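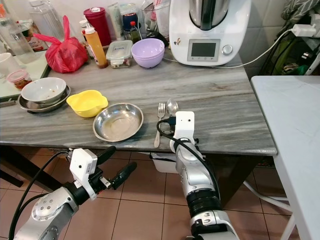
One tenant in the Ratow building told us that hard water had never bothered her until the kettle started leaving flakes in her tea. Most of the other answers were shorter.

Our project asked how hard the tap water is in two parts of town, Ratow and Wiltico, and whether people change their habits to deal with it. We left 111 survey forms in mailboxes in December and tested samples from 5 kitchens in each area, using drop kits from the school lab.

Ratow came out harder in every test. We expected this — its water comes from the Brerkitz wells, while Wiltico is on the reservoir line.

Spotted glasses and silverware were the most common complaint. Few people owned a softener, and several used vinegar.

One Wiltico sample had to be thrown out after the bottle cap leaked. We repeated it the next morning at 7, from the same tap.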